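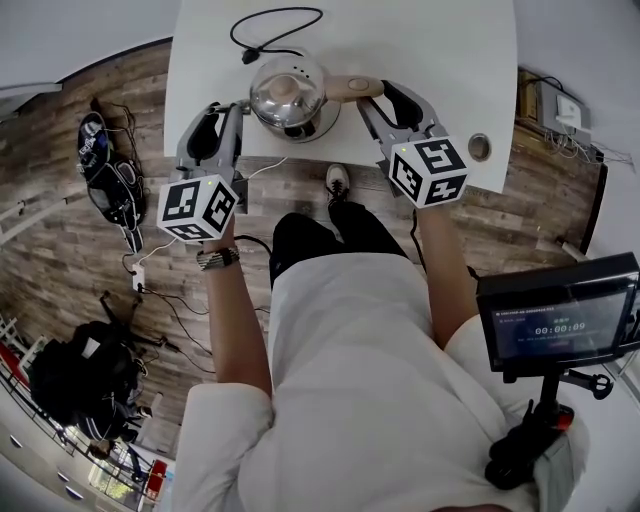
Both hands occupied: a pot, its lid and two grippers at Filtik's Brarcombe site.

**Brarcombe, 8/26/24** – Kitchen staff at the contract caterer Filtik have spent years being told that robots were coming for their jobs. In the meantime, 18 of them have been asked to show the robots how to hold a saucepan.

Under a scheme that began in February, employees take turns away from the serving line to handle cookware with a pair of hand-held grippers. The recordings go to Stondima, the firm supplying the software for a robot due to start on lids, trays and washing-up. So far the team has logged 213 hours, much of it, by general agreement, lids.

"I've been lifting lids since I was sixteen and I had no idea there was a wrong way," said Faustine Lebrun, a shift supervisor. "Now I have notes on my wrist angle."

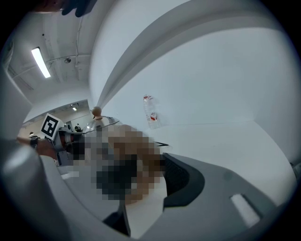
The work is paid at the normal rate plus 94p an hour, a figure staff describe as precise. It is easier on the feet than the lunch rush, though several people have asked for shorter turns on account of their forearms, and Filtik has agreed to look at the rota.

What happens once the robot arrives is less settled. The company says none of the 103 jobs at Brarcombe will go, and that staff will move to "guest-facing roles". Lebrun has asked what those are and expects a reply next month. The pots, she said, will still need somebody to put the soup in.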